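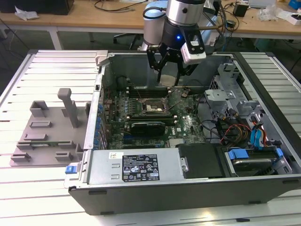
Desktop tower on the work table, side panel off

Punting and field position for small rosters
Speaker notes, Trurwood coaches' clinic, 18 April 2023

Opening

Welcome, phones on silent. Handout is at the door. The slides will go out afterward, so please listen and don't copy things down.

Who I'm talking to: head coaches and assistants at schools where most starters play both ways. If you have a full second unit for special teams, some of this will be old news.

Say up front what the talk covers. How we set up the punt team, how much practice time it gets, and how we decide when to send it out. I'm leaving fakes for the afternoon group.

Where we were two seasons ago

The punt team got whatever was left at the end of practice. Some nights that was nothing. We had one long snapper and no backup. Our punter was also the free safety, and he was tired by the third quarter.

Tell the Skikasach story. Road game, November, wind in our face. We punted from our own 15 and the snap went high. They recovered in the end zone and we lost by 2 points. The defense had played well enough to win that night.

Pause here. Most of the room will have a game like it.

After the season we went back and charted every punt. We put it all in Pindetik, but a paper sheet works fine. Columns: line of scrimmage, snap (good, catchable, bad), where the ball came down, return yards. One coach can do a whole game in an evening.

What the chart showed

The kicks were better than we thought. The snaps and the coverage were worse. We gave up 505 return yards over the season, and most of that came on kicks down the middle of the field.

Our punter had been told to kick it as far as he could. He did, and he outkicked the coverage. That was a coaching mistake and I say so to the staff every August.

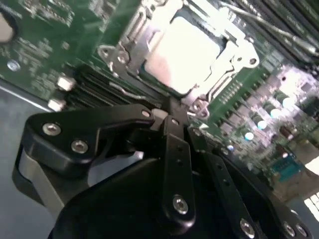 What we changed in practice

Snapper and backup snapper work before team stretch, every day, on their own. They throw to a target on the fence at Inga Field. Nothing fancy, a square of tape at hip height.

Punt team moved to the middle of practice, right after individual drills. Legs are still fairly fresh and the kids don't treat it as the last thing before the bus.

Coverage drill: full speed to the landing spot, then break down. No tackling during the week. Gunners stay outside, the next two keep the ball on their inside shoulder, everybody else fans out. Walk through it on the whiteboard if there are questions.

Punter aims outside the numbers. A shorter kick toward the sideline is fine with us. He gets one call, left or right, and the whole team hears it in the huddle.

Personnel

We allow four two-way starters on the punt team. The other spots go to kids who don't start. They take it seriously because it is their job on Friday – for some of them it's the only one they have.

Personal protector has to be your calmest player. Ours was a backup tight end.

When to punt

Show the chart with the three zones. Inside our own 30 we punt on fourth down unless we're behind late. Between there and midfield it depends on distance and wind. Past midfield we go for it more than we used to, mainly on fourth and short.

Decide on third down. If the punt team hears the call late, you get ten players on the field and burn a timeout.

Results, keep this short

Last season we got off 80 percent of our punts with a snap graded good. Return yards came down by more than half. We still had one blocked, when a guard stepped the wrong way, and it's on the film if anyone wants to see it at lunch.

Questions

Likely ones: rugby style (we tried it and our punter didn't like it), directional kicks on a wet field, how to find a second snapper. For the last one, try out the whole roster in June, receivers included.

Remind them the sign-up sheet for the afternoon group is by the coffee.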